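Sirko notebook, April, started 9:40 in the morning

Picking up where the last entry stopped. The wrist depth on shiny dishes is still garbage and I have now run out of other things to blame. Calibration is fine (redid it, residuals look just like they did before), exposure is fine, the USB hub got swapped for the one from the Brircombe bench and nothing changed. So it's the matcher, or rather it's what we feed the matcher.

Quick recap for whoever reads this at the Fliltport end. The Sirko planner wants a rim point and an inward normal before it commits to a grasp on anything bowl-shaped. Cernow gives it those: segment the object, fit a circle to the outer edge, take depth along the edge, done. On the matte gray test bowl this works so well that I stopped looking at it. On glossy plastic it picks "rims" in the middle of the bowl, and the arm cheerfully plans to pinch thin air.

What I did this morning was dump every edge candidate Cernow keeps after the segmentation step, with its score, for one close approach. I should have done this two weeks ago! The top candidates are nearly all reflections. Ceiling lights make big bright patches with hard borders, and a hard border is exactly what the edge score rewards. The real rim scores lower than that, it's teal going to slightly darker teal and then to cloth, and the cloth has its own pattern which chews up the gradient on the outside. So the one edge we care about is the least exciting edge around.

Then there's the sneaky part. Some of the highlights are long thin arcs that follow the same curve as the rim, just further in. RANSAC loves those. They're smooth, they're bright, they're the right shape, and if enough of one survives the filter you get a lovely circle with a radius that's too small. I was staring at the fit residual thinking great, tight fit, what's the problem. A tight fit to the wrong thing, that's the problem.

Tried, in order:

Clipping anything above 215 before edge detection. Helps with the bright cores, but the soft parts of the patches slide in under the threshold and still leave an outline. Going lower starts eating the cream areas of the cloth, and we need the cloth to be there for the outside of the rim.

Bumping the RANSAC iterations up to 3000. Slower, same wrong answer, only more sure of itself. Reverted.

Using saturation in place of brightness. Much better idea. The plastic is strongly colored, highlights wash out toward white, so a highlight shows up as a hole in the saturation channel. Mask the holes, grow the mask by 3 pixels, and throw out any edge that touches it. The patches go away almost completely. The thin arcs mostly go too, though the fainter stretches hang on.

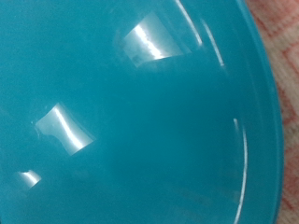 Notebook keeper, Sirko perception bench

The close view is the one I keep using for tuning. If the fit can lock onto that outer edge on the right and leave the white arc inside it alone, I'm happy. With the saturation mask on, it does it on most runs of the saved approach, and when it misses, it misses inward, never out onto the cloth. That's useful! It means I can add a dumb rule: given two concentric fits with similar scores, take the outer one. Ran that on the 25 saved approaches and the inward misses dropped to a couple, both at steep wrist tilt where there's hardly any rim to fit anyway.

Things I don't like yet. The mask assumes a colored object, so a white bowl will break it completely (no saturation to lose). I put a check in that falls back to the old path and logs a warning, please don't silence the warning. Also, at this distance only a piece of the rim is in view, and the center estimate wobbles a lot between frames. Feeding in the radius from the farther view as a prior ought to calm it down. The planner already has that number, it just never gets passed along.

Branch is pushed, highlight mask is off by default. Turn it on in the Cernow config under edge filtering. The runtime cost is around 4 ms per frame on the bench machine, haven't tried it on the arm's own computer.

Next up: the radius prior, then the same approach again with half the ceiling lights switched off, to see how much of this tuning is just me fitting to our ceiling. Stopping for lunch.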